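4.3 Comparing two sets of finger pads

Use this procedure when you want to choose between the standard pads and the Makowska pads on a Reslow hand-held gripper. You need two grippers, one with each pad set, and a few soft items such as hats, socks or dish towels.

1. Wipe all pads with a dry cloth.
2. Connect both grippers to the Nirnanus controller and wait for the status light to stop blinking.
3. Set the grip limit to 300 on both channels.
4. Place the item on the table. Close the fingers on a single fold of fabric, near an edge.
5. Lift the item and hold it still for 2 seconds, then set it down.

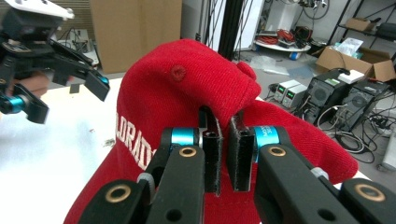

6. Repeat the lift with the other gripper, using the same fold.
7. If the fabric slides, raise the limit in small steps. Do not go above 488.
8. Save both runs in Rasance under the same item name.

Note: Thick knits need a wider opening than woven cloth. Open the fingers fully before each approach.

Caution: Keep your free hand away from the linkage arms while the fingers are closing.

Replace the pads after 3,000 closing cycles, or sooner if the grip surface looks smooth. The cycle count is on the Service tab. Reset it after fitting new pads.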